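## 4. Setting up the case alarm and the incident log

This section is for the shop manager, or for the person who keeps the manager code. Before you begin, the control box must be fixed to the wall and connected to the mains, as described in section 3. Please do the work before opening time or after closing, when no customers are in the shop.

You will need:

- the manager code card from the Sikance box
- one contact sensor for each display case
- a soft cloth and a pencil
- the phone number of your local police station (the non-emergency line)

### 4.1 Fixing and pairing the sensors

1. Wipe the inside of the case door and the case edge with the dry cloth.
2. Close the door. Mark with the pencil where the two parts of the sensor will meet.
3. Stick the larger part on the edge and the smaller part on the door. The gap between them must not be more than 6 mm.
4. Hold down **Pair** on the control box until the light turns blue.
5. Open the case door one time and close it again. The box gives one short beep.
6. Type a name for the case, such as "Window left" or "Watches 2", and press **Save**.
7. Repeat steps 1 to 6 for the next case.

**Note:** One control box accepts 25 sensors. If your shop has more cases, order a second box and read section 9 first.

**Caution:** Do not stick a sensor on the glass itself. In strong sun the glue becomes weak and the sensor can fall down during the night.

### 4.2 Setting the staff button

The staff button is the silent one. When it is pressed, no sound is heard in the shop, but the Wunholm monitoring room receives a call signal with your shop number.

1. Choose a place under the counter which the hand can reach while standing.
2. Fix the button with the two screws supplied.
3. On the control box, open **Buttons** and choose **Silent**.
4. Telephone the monitoring room and tell them that you will make a test.
5. Press the button for one full second.
6. Wait on the line until the operator reads your shop number back to you.

**Caution:** Never make the test without telephoning first. The operator will treat the signal as a robbery and will call the police.

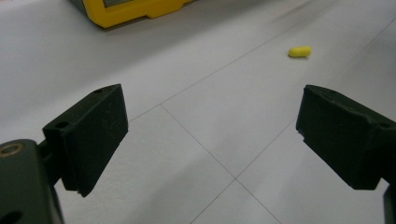
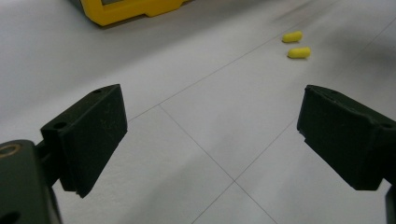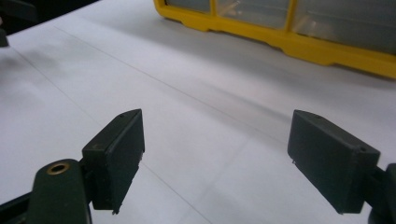

**Can I change the name of a case after it is saved?**

Open **Cases**, choose the old name, type the new one and press **Save**. Entries already written in the log keep the old name.

### 4.3 Starting the incident log

The log writes down each opening of a case, with the hour and the staff code. After a theft, it is usually the first thing the police ask for, together with the list of missing goods.

1. Open **Log** and choose **Start new**.
2. Set the clock. Check it against a phone, as even a few minutes of difference can make trouble later.
3. Give each member of staff a personal code of four numbers. Two persons must not share one code.
4. Choose how the log is saved: on the memory card, or on the card and by e-mail.
5. Open one case as a test and look if a new line appears.

The memory card holds 3,006 entries. When it is full, the oldest entry is replaced by the newest one. The shop in Ilomura where we tried the system used 2,309 entries in its first season, and Jae-in Cho, the manager there, copies the card to the office computer every month.

### 4.4 If a theft has happened

- Press the staff button only when it is safe to do so.
- Do not follow the thieves out of the shop.
- Lock the door and leave the cases as they are.
- Open **Log** and press **Freeze**. No entry can be replaced until the manager code is typed again.
- Write the names and phone numbers of the witnesses on the form at the back of this guide.

Questions on this section go to Kyung-hwa Hong at the Chae office, from 9 a.m. to 5 p.m. Please have your shop number ready.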